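Range hood that vents vs. recirculating, is it worth cutting the hole?
Kitchens & Baths > Ventilation
Started 20 February 2020

pinto_bean_pam
Hi all, long time reader, hardly ever post. We're finally redoing the kitchen in our 1950s ranch and my husband and I have been going around in circles on the hood for 2 weeks. Right now there's nothing over the stove but a cabinet with grease on the bottom of it. I want a chimney style hood with white subway tile and gray grout behind it, microwave off to the right on a wood shelf. Pretty much this look, just grown up size:
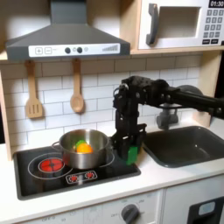
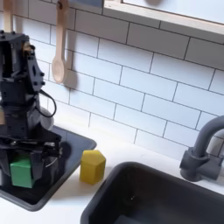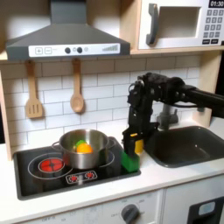 So the look is settled (he's fine with it, he's fine with anything that gets us out of the paint aisle). What we can't agree on is whether the hood has to go outside. The stove is on an interior wall. To vent it we'd go up through the ceiling, across the attic and out the roof, and the one contractor who's called me back wants $3000 for the duct run and the roof cap, hood not included. A recirculating one just plugs in. Please tell me if I'm crazy for even considering the plug-in kind.

Trevor_in_the_attic
Not crazy but you'll regret it. I had a recirculating hood in my last place and all it did was take the bacon smell and hand it back to me at forehead height. The charcoal filter does something for odor when it's new. It does nothing for steam and nothing for heat. If the ceiling is open or about to be open, do the duct now.

Also that price sounds high to me. Is there something weird about your roof?

pinto_bean_pam
No idea if it's weird! It's asphalt shingle, low slope. He said the attic is tight on that side and somebody has to crawl.

Trevor_in_the_attic
OK a low slope ranch attic is miserable, I take it back a little. Still get another quote.

mostlysoup
I'm going to disagree with Trevor. We've had recirculating for years and we're fine. I make soup, I bake, I roast a chicken now and then. I don't deep fry and I don't sear steaks. I change the charcoal when it starts to smell like an old lunchbox and wash the metal screens in the sink. The house doesn't stink. A lot of people here act like you'll die of onions.

So Pam, how do you cook? I think that matters more than anything else in this thread.

pinto_bean_pam
Mostly beans and rice and eggs lol. But my husband does fish in the cast iron and you can tell the next day. Gas stove too, should have said that at the top.

Berwyn Beddoe
The gas changes my answer. With a gas range I'd want it going outdoors, full stop. You've got moisture and combustion products on top of whatever is in the pan, and a charcoal filter won't take care of that.

A few things to ask for when you get the next quote. Smooth metal duct the whole way, no flex. The same diameter the hood calls for, don't let anyone neck it down to fit between joists. As few elbows as they can manage. Insulate it where it crosses the attic or you'll get condensation running back down onto your stove in winter, and then you'll be in here posting about a roof leak that isn't one. The roof cap should have a damper and no fine screen in it, those clog up with grease.

And get a hood that's at least as wide as the range. The skinny chimney ones look nice in the showroom but check how deep they are front to back. A lot of them don't reach over the front burners, and that's where most people cook.

mostlysoup
Fair on the gas. We're electric. I'll still say an open window and a box fan gets you a long way for not much money.

Berwyn Beddoe
In February? Where do you live?

mostlysoup
Somewhere I own a sweater, Berwyn.

grout_or_bust
Can I jump in on the tile? White subway with gray grout is what I have and I love it, but do NOT pick the grout from the little plastic sticks under store lights. Ours was supposed to be a soft gray and it dried close to charcoal. I've made peace with it. Do a sample board with a few tiles and let it cure for a couple of days before you decide. And seal it behind the stove if the grout you're using calls for sealing, especially with the fish.

Also go all the way up behind the chimney with the tile if you can. Ours stops level with the cabinets and there's a funny strip of painted drywall on each side of the hood that catches grease and is a pain to wipe.

pinto_bean_pam
Ooh good one, I hadn't thought about the strips. I was planning to stop at the shelf on the microwave side and go up to the ceiling behind the hood, would that look odd?

grout_or_bust
Nope, sounds nice. Just work out where the edge trim goes before the tile guy shows up.

nunditz77
Everybody's skipping the microwave. Why up on a shelf? My mother-in-law has hers up high like that and she has to lift hot soup down past her face. I'd put it in a base cabinet or on the counter.

pinto_bean_pam
Counter space is the whole problem, we've got next to none. I'm 5'10" so the shelf is comfortable for me. Husband is shorter and has promised not to complain.

nunditz77
He'll complain. At least make the shelf deep enough that it isn't hanging off the front, and put an outlet in the wall behind it so you don't have a cord draped across the tile. Check the manual for the air gap too, mine wants space on top and both sides.

Trevor_in_the_attic
Good call on the outlet. Electrician should be looking at a dedicated circuit for it anyway.

Pam, one more idea. Does the wall behind the stove back up to a closet or a garage? A friend of mine ran his up inside the corner of a coat closet and out the gable end and never had to touch the shingles. Saved him $500 over the roof route and he only lost a little hanging space.

pinto_bean_pam
It backs up to the hall closet!! It's full of vacuum parts and board games, nobody would miss a corner of it. Gable end is maybe a longer run though, I'd have to go up and look. Or send somebody.

Berwyn Beddoe
Longer is OK within reason if it's straight. Look up the maximum equivalent length in the hood's install sheet and add in what each elbow costs you. I'd take a long straight run over a short one with a bunch of turns. If the closet is on the table I'd have the contractor price it both ways.

pinto_bean_pam
Going to call him in the morning and ask, and I've got another guy coming out to look. Will post the numbers when I have them. mostlysoup I'm sorry, I think you lost my vote when I remembered the fish.

mostlysoup
The fish was always going to be a problem. Good luck with the attic.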